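Plundum Built Environment Forum
Board: Public Buildings and Commissions
Thread: Cillutero library annexe, revised planning submission

Posted by east_elevation, 9:14
Members may wish to note that the revised drawings for the Cillutero library annexe were lodged in February. The architects, Mokico, have kept the reading room on the upper floor but have replaced the flat roof with a single long pitch facing the garden. Gross floor area is now 3000 square metres, and the number of study rooms has fallen from 5 to two. Comments are invited on the design only. Matters of funding should be raised on the relevant board.

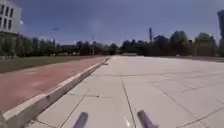

Replies (4)

Posted by mortar_and_lime, 9:52
I am grateful for the summary. In my view the pitched roof is a clear improvement. The earlier scheme presented a blank parapet to the garden and would have aged badly. I would, however, ask Mokico to publish a section through the stair, which is missing from the submission.

Posted by quorum52, 10:31
I must respectfully disagree with the previous member. The long pitch places the highest wall on the north side, where it will overshadow the existing reading terrace for much of the winter. The shadow study covers midsummer only. It is difficult to see how the planning authority can reach a sound decision on that basis.

The loss of study rooms is also a serious matter. The original brief, as set out in the competition papers, described them as essential.

Posted by east_elevation, 11:05
In reply to quorum52: the competition papers described the study rooms as "desirable". The word "essential" was applied to the archive store, which remains at the size first requested.

I accept the point regarding the shadow study. A winter study has been requested in writing and will be posted to this thread when received. On the question of materials, the submission names Güler as the supplier of the clay roof tile. A sample panel is to be approved before any order is placed,

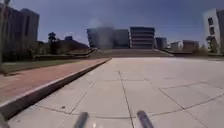 and the approved panel is to remain on site until the roof is complete. The drawings show 52 rooflights in the long pitch, all of the same size, and the tile has been set out to suit them without cutting. Members with experience of similar roofs are asked to comment on the flashing detail at sheet 2.

Posted by quorum52, 11:40
I stand corrected as to the wording of the papers. My objection to the north wall is maintained, and I shall submit it formally before the consultation closes.

Posted by mortar_and_lime, 12:18
The flashing at sheet 2 appears to rely on sealant at the upper edge of each rooflight. I would recommend a lead apron with a proper upstand. Has Güler issued any guidance on this point?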